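28 March 2021 - plant corner, front room

Came in to do the watering and ended up giving the whole corner by the curtains a proper tidy, so this entry is longer than it deserves. I had meant to write up the Tendari potting mix, but that will have to wait until I can find my notes (I have a feeling they went out with the recycling, and I'm trying not to think about it).

The trash can first. It had crept up over the week with wrappers and crumpled paper, and I had let it creep, because the walk to the big bins is a long one and it had been raining. With the big leafy plant so close by, anything that misses the can ends up among the pots, and then I'm down on my knees fishing it out.
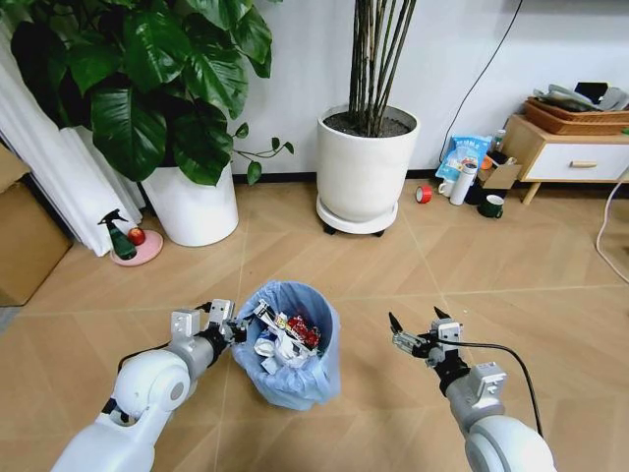 Angelica Pangilinan would like it written down that the can ought to be emptied when it reaches the rim and no later, and that pressing the heap down with your foot does not count as making room. She also thinks we should move it nearer the door. I can see the sense in that, but I do most of my trimming right there and I like having it within reach. We agreed to leave it until August and see who gives in first.

The liners are the light blue ones, thin but good enough for paper and the odd dead leaf. Damp potting mix is another matter. I tried it once with a bag from the same roll and had a trail of dirt all the way down the hall, so soil goes in the tub outside from now on, please, even if it's only a handful.
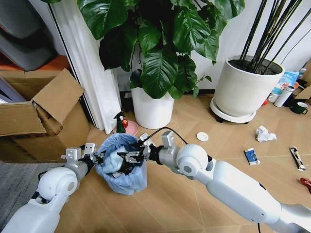
Should the tall plant on the wheeled caddy get watered along with the leafy one? Leave it until the soil is dry a good finger deep, and then give it 2 cups, slowly, so nothing runs over onto the caddy. The Calimlim feed goes in every 17 days and I've started a fresh row for it on the chart.

On to the floor, then. Sweeping those diagonal tiles is a job I enjoy more than I should - you follow the grout lines with the brush and the small bits come right along. Stray tissues and snack wrappers are best picked up by hand before you start, otherwise they just skate ahead of the broom.
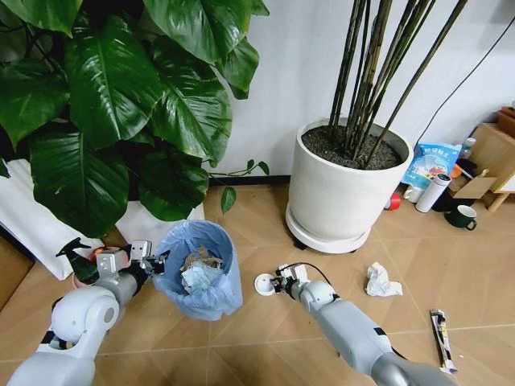
After the sweeping comes the mop, well wrung out, with plain warm water and a drop of the Jellimeo soap. Go easy around the feet of the planter, where water likes to sit. Sipho Mkhize swears by a dry cloth straight afterward and I've come round to his way of doing it, though it does add a few minutes.

Still to do: wipe the dust off the big leaves, wash the spray bottle nozzle, ask Sipho whether the cardboard box is being kept for anything, and buy more liners.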